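Staff Resources > Shared Workspaces > Supply Stations

Restoring a Shared Supply Table at the End of the Day

Reading time: 4 minutes

The procedure below applies to all worktables in the Tundstead Learning Center that hold common stationery. It is to be completed by the last group using the table, under the direction of the supervising staff member. Tables in the Gyamfi Room follow the same steps but are closed on a separate schedule, which is posted inside the door.

Before you begin

Bring the table's basket, a dry cloth, a sheet of scrap paper and the small tray for items that need attention. Personal belongings should be removed first. Coats, bottles and notebooks left on a worktable are taken to the front office and kept there until the end of the term.

Step 1. Spread the supplies out

Do not sweep everything directly into the basket. Lay the items across the table so that each one can be seen, and empty the basket as well. Pens tend to collect underneath it and are easily missed.

Step 2. Group by kind

Work in this order: pencils, pens, highlighters, markers, erasers. Scissors and calculators are set at the back of the table and handled last. Color is not a basis for sorting. A pink pencil belongs with the yellow ones, and a green eraser belongs with the other erasers.

Step 3. Test and inspect

Draw one short line on the scrap paper with each pen, marker and highlighter. Any item that skips or leaves a faint line goes into the tray. Press each cap until it closes fully. Pencils shorter than a finger are retired, and blunt ones are sharpened at the wall station, never over the table.

Erasers should be rubbed on clean scrap paper until they no longer leave a smudge. An eraser with printing on its face may be used normally; the printing wears away and does not mean that the eraser has been reserved.

Step 4. Check scissors and calculators

Close the scissors before moving them. Wipe off any adhesive with the cloth and return them to the rack with the handles facing out. Switch on each calculator, enter 46, add 40 and confirm that the display shows 86. Calculators go in the drawer and must not be stored in the basket, where the keys may be pressed by other items.

Step 5. Load the basket

Place erasers at the bottom. Pencils and pens lie lengthwise above them, with markers and highlighters along one side. Nothing should rest across the rim or extend through the slots. A pencil that is too long to lie flat may stand in a corner with the point down.

Step 6. Wipe the table and sign the sheet

Wipe along the grain, taking care with the seams, where eraser crumbs gather. Initial the sheet and leave the tray at the front office. Replacement requests go to Yatziri Olvera, who orders supplies in June and again before the winter session.

Comments

Fuseini Baidoo
Could the tray be emptied on Fridays? Ours was full by midweek.

R. Ullum
We sort the highlighters first because they take the longest to test. Is the order required?

Yatziri Olvera
The order may be changed for the first five groups. Please continue to leave scissors and calculators until last.

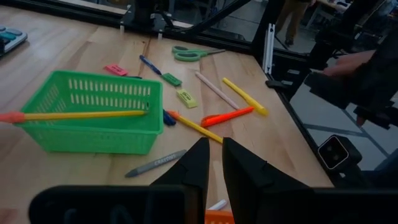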